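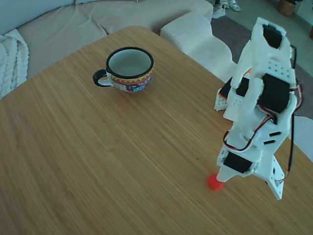 April, past 11 pm

Finished Brorkwood. Finally. Three weeks for a book I'd have eaten in a weekend at sixteen, but work, and the dentist, and then I lost it under the car seat.

Quick notes before I forget. Set in 1782, a salt town, the younger Szénási sister takes over the ledgers and finds out the dead are still being paid. Great start. Middle sags — so much riding back and forth to the abbey, and the curse gets explained 3 times by 3 different uncles. Last 10 chapters I did not put down. Burned the rice.

Didn't buy the romance. He's rude, she's rude, then suddenly they're in a boathouse. Veronika says I missed the hints in the letters. Maybe. I skim letters, always have.

Loved the ferryman. Want a whole book of the ferryman.

Andor Tóth lent me Medik next, says it's colder and beter. Also very long, nearly 1000 pages, tiny print. Not sure. Might do something short first, the library has my hold in.

Book club is at Veronika's, need to have an opinion on the ending by then. Did she know about the seal when she signed? Page with the candle — reread it. I think she knew. Wich makes the brother's speech pretty awful.

Return the Plundex anthology too, overdue. Bed.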